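**Speaker notes – Deposit return and the independent shop**
Regional retailers' briefing, Prirkard Hall, Fri 15 September

**Opening (slide 1)**

Good morning, and thank you to Prirkard for the use of the hall. My purpose is to set out what a container deposit program asks of a small store, what it pays in return, and which decisions need to be made before February. I will take questions at the end. Please hold points about individual leases until then, as the answers differ by landlord.

**What the program covers (slides 2–3)**

The program applies to sealed drinks sold for consumption off the premises. The customer pays a deposit at the register and receives it back when the empty container is returned. Milk and cordials are outside the program for the first period. Glass is included, though stores under 1,000 square feet may apply to opt out of accepting it.

[Pause. Ask for a show of hands: who has applied for the glass opt-out?]

The deposit must appear as a separate line on the shelf ticket and on the receipt. It may not be folded into the price. Inspectors found this to be the most common fault in the pilot stores, and it is the easiest to correct.

**Soft drinks and juices (slide 4)**

Plastic bottles made up the largest share of returns in the pilot. Stores may accept them with the cap on, and customers should be encouraged to leave it on. Labels must stay in place, as the barcode is how the container is matched to its deposit.

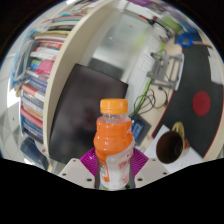 *Notes prepared by Raffaele Villa, Retail Policy Unit. Slides by Gerardo Palumbo.*

A crushed bottle is acceptable if the barcode can still be read. A bottle with no label is refused, and staff should be given a short, polite form of words for this. The one used in the Didura stores is on the handout.

**Handling and storage (slides 5–6)**

Each store will be issued 20 collection sacks to start, with replacements delivered at pickup. A full sack holds up to 200 small plastic bottles, depending on how they are packed. Pickups are weekly – twice weekly from June for stores on the coast road.

Sacks may not be kept in a customer aisle or across a fire exit. If your back room cannot take them, speak to Citar, the collection contractor, before you sign. They can supply a locking cage for the rear yard, and the rental is taken from the handling fee.

**Payment (slide 7)**

Deposits paid out are refunded to the store within six working days of pickup. The handling fee follows at the end of the month. Stores using the Pace register system will see both as separate credits. All others will receive a paper statement.

[If asked about late payment: the dispute form is on page 6 of the handout. Do not quote individual pilot cases.]

**Before February (slide 8)**

Registration forms must reach the office by the end of January. Shelf tickets should be reprinted in the same week the program starts, and no earlier. Staff training takes one session – we can hold it at your store if it opens late or closes early on a weekday.

[Hand over to Gerardo for the register demonstration. Leave slide 8 up.]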